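Ticket 2730
Subject: Grocery list app drops items after sync
Product: Ristach shared lists, Android version
Status: Closed, workaround confirmed
Opened: Friday, July 25, 2025

Original report

We use one Ristach list for the household, shared between two phones and a tablet that stays in the kitchen. Since the last update, items added on one phone show up on the other devices for a minute or so and then vanish. They are not moved to the "Bought" tab. They are just gone. The list had 100 items in it when this started, counting the ones we keep there permanently and tick on and off. By the next evening it was down to 20.

What I have tried so far:
Signed out and back in on all three devices.
Cleared the app cache on the tablet.
Turned battery saving off for the app on both phones.
Made a new list with five items and shared it. That one syncs fine.

So the account seems OK and the trouble is with the old list. I don't want to start over because the old list has our notes on sizes and which store carries what.

Support, first response

Thank you for the details. Please open Settings, then About, and send us the version number from each device. Please also check whether the date and time on the tablet are set automatically. A device with the wrong clock can overwrite newer changes with older ones.

Customer

Both phones are on the same version. The tablet is one version behind and says no update is available. The clock was set by hand and was almost 20 minutes fast. I have switched it to automatic.

Tested again after the clock change. Added rice and dish soap from my phone. Both stayed for the whole evening on all three devices. In the morning the soap was still there and the rice was gone.

Support

The clock was probably part of it, but an item disappearing overnight suggests something else is writing to the list. Do you have any linked services? Look under Settings, then Connections. We are interested in anything listed there, including services you no longer use.

Customer

There are two. One is the Plundia recipe planner, which I linked in March and forgot about. The other is pickup ordering from the Mogensen store on our side of town. Both are set to "two-way."

I turned Plundia off and left Mogensen on. Nothing went missing that day. Then I turned Plundia back on at night, and by morning four items were missing. All four had the same name as something in an old meal plan I never deleted. Rice was one of them. So it looks like the planner thinks the item belongs to a finished meal and takes it off the list.

Support

That matches what we see in the log on our side. When a meal plan passes its end date, the planner sends a removal request for each ingredient. The request should apply only to items the planner added. With older lists it matches on the name alone. We have passed this to the development team. For now, please do the following:

1. In Connections, change Plundia from two-way to "Add only."
2. Delete any meal plans that have ended.
3. On the old list, open the menu and choose Restore, then pick a restore point from before the update.
4. Leave the tablet offline until step 3 has finished on one of the phones.

Restore holds up to 600 entries, so your notes should come back as well.

Customer

Done in that order. Restore took a few minutes and the notes are back. A handful of things came back twice – those I removed by hand. I then did a normal shop and ticked items off at home while unpacking, with the tablet back online.
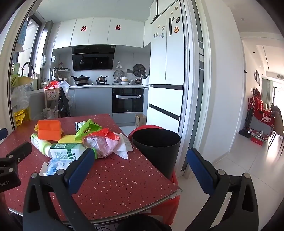 Stestden wrote that the same thing had been happening on a list shared by four people, and that "Add only" stopped it, but only after the old meal plans were deleted too. Changing the setting alone made no difference there, and the removals kept coming each night until the last expired plan was gone.

Support

Thank you both. We have added that to the notes. Step 2 is now marked as required in the help article.

Customer

Three days now with nothing missing. The tablet has also picked up the update. I'm leaving Plundia on "Add only" until there is a fix. OK to close.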